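How I Keep a Big White Table Looking White
by Chelsea Mottram

I've had a big white table in my workroom since November and people keep asking me if I regret it. I do not! I love it. It bounces light into every corner, I can find a dropped pin on it in two seconds, and it makes the whole room feel bigger than it is. But it's a matte white top, the smooth kind, and matte white shows everything (pencil, coffee, newsprint, the blue from new jeans if you lean on it), so I've had to get into a bit of a routine. My sister bought the same Teketti table after seeing mine and she wanted me to write all this down, so this is for her and for anybody else who picked the impractical color.

What you need

Two microfiber cloths, and I mean clean ones, not the one from under the sink
A bowl of warm water
Dish soap, the plain kind
Baking soda
Rubbing alcohol (mine is the 70 percent bottle)
A white eraser
An old soft toothbrush

The everyday wipe

I do this at the end of the afternoon, and it takes less time than making tea. Brush the crumbs and grit off first with a dry cloth. I skipped that step for the first few weeks and all I did was drag grit across the top, and there's one faint curved scratch near my usual spot to prove it.

Then put a drop of dish soap in the bowl. One drop! If the water looks bubbly you've used too much, and you'll get those cloudy streaks that only show up the next morning when the sun comes in sideways. Wring the cloth out until it's barely damp, and wipe in long straight passes from one end to the other. Go over it again with the second cloth, dry, right behind the damp one.

Don't forget the edge. Mine is rounded, and that's where all the hand grime goes, from sleeves and wrists resting on it all day. I run the cloth along it with my thumb pressed in behind. (Take your bracelets off for this part, or at least push them up your arm. Ask me how I know.)

Marks that won't wipe off

Pencil: the white eraser, used dry, then wipe up the crumbs. Please don't use a pink one, it leaves its own smear and then you have two problems.

Coffee and tea rings: baking soda mixed with a little water until it's like toothpaste. Dab it on, leave it while you go do something else, then wipe it away with hardly any pressure. It's slightly gritty, so if you scrub you'll polish a shiny patch into the matte, and shiny patches are forever.

Pen and marker: a bit of rubbing alcohol on the corner of a cloth. Try it on the underside first. Work from the outside of the mark in toward the middle or you'll end up with a pale gray cloud bigger than the scribble you started with.

Black scuffs: these are usually from bag buckles or the feet on a laptop, and the eraser gets most of them too. I bought a bottle of Doltum surface cream for the stubborn ones and it was fine, but no better than the eraser.

Tape goo: cooking oil on a cotton ball, wait a few minutes, roll it off with your finger, then soap and water.

Now do the chair

You may as well, you're standing there with a damp cloth. A mesh back holds on to a shocking amount of dust and then drops it on your nice clean table whenever somebody sits down hard. Vacuum it from behind with the brush attachment, then go over the mesh with the toothbrush and your leftover soapy water, using little circles. Blot it with a towel and let it air dry before you lean on it. Dark frames show dust worst along the top, so give that a wipe while you're at it.

While the chair's out of the way, look at the table edge where it usually sits. If there's a gray line, that's the armrests bumping it. I lowered mine a notch and the line stopped coming back.

Cables

Anything that has to plug in gets its cord wiped too. I fold the damp cloth around the cable and pull it through from one end to the other (unplugged, please!). You would not believe what comes off a black cord, and all of that was headed for the tabletop.
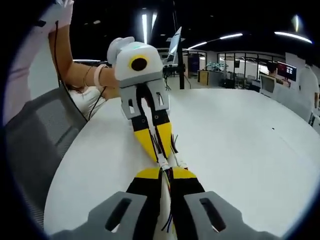

The deep clean, with the baking soda and the toothbrush and everything pulled away from the wall, I only do every couple of months. I put on a podcast and start at the far side, so I'm not leaning over the part I've already finished. If you've got a trick for turmeric, please leave it in the comments, I have a yellow spot by the window that has beaten me so far.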